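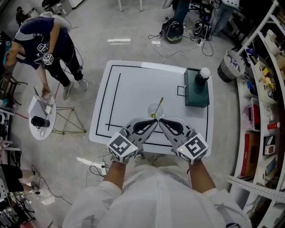 Home Workshop Galleries Parts Contact

Search the site Go

Looking after the Carré table
August, by Hervé Hamel

Carré is the name we use at Pranville for the square white table with the black lines on it, and for the pair of hand-held grippers that goes with it. People work the grippers by hand over the table, and the movements are recorded so that the arms at Bresthorpe can be trained on them. This gallery page is for whoever takes over the table next, and for the Guvia people who built the grippers and asked how we keep them going.

The session on this page is a glass task. A gold-coloured spoon leans in a clear stemmed glass, and both grippers close on the glass with their fingertips meeting. It is a good task for finding out whether a pair is set up properly. Plastic boxes will forgive a finger that has shifted. A stemmed glass turns in the grip if one side arrives early, and the spoon makes a noise about it.

Marker cubes

The cubes on the backs of the grippers are what the cameras follow, so they get checked before anything else. Hold the gripper by the handle and try to turn each cube with two fingers. If it moves at all, take it off, clean the seat and refit it. Don't press it back and carry on. We did that once in the spring and lost 245 recordings, all of them slightly twisted to the left.

Wipe the printed faces with a dry cloth. Spirit lifts the black. If a corner of a pattern has gone grey or is peeling, change the whole cube and write the new number in the book. A left cube and a right cube are not interchangeable even though they look very much alike across a room.

The small yellow-green light on the front edge should be lit before you begin. If it is out, change the battery first and look for a fault second.

Fingers

The fingers are curved and grey with black inner cutouts. Most of the wear comes at the tips. Close the gripper slowly against a sheet of paper and pull: the paper should hold along the whole tip. If it slides out at one side, slacken the finger screw, square the finger up and tighten again. We change the fingers after 27 hours of use, sooner if they have been on anything gritty.

Glass work leaves marks on the tips. Warm water and a little washing-up liquid, then let them dry on the rack. They must not go near the heater.

The table

The black border and the lines inside it are part of the set-up, so please don't cover them or tape over them. Where a line has lifted, cut out the bad length and lay a new piece to the same edges. Props go back to their places between runs. The little square drawn on the top, beside the green box, stays visible.

Check that the table does not rock. It is light and gets nudged when people lean over it. After any move, do the corner check again, all the way round, and save the result under the table's name. Anything over 5 millimetres out means starting again from the first corner.

Cables and floor

Cables run across the floor in several directions on a recording day. Keep the power strip where it can be reached without crawling, and lift helmets by the shell, never by the lead. One broken connector on the helmet lead took us longer to put right than every finger change this year put together.

Writing it up

Each pair has its own book. Put down the cube numbers, the hours on the fingers, and what was on the table. The current pair has 1,658 recordings behind it, and when a batch looks wrong the book is usually where we find the reason. "Seemed fine" is not an entry.

At the end of the day the grippers go back in the case open, with nothing between the fingers. Batteries come out and go on the charger on the left. Spare cubes are in the top drawer at Pranville; if you take the last one, tell me and I'll order more from Guvia.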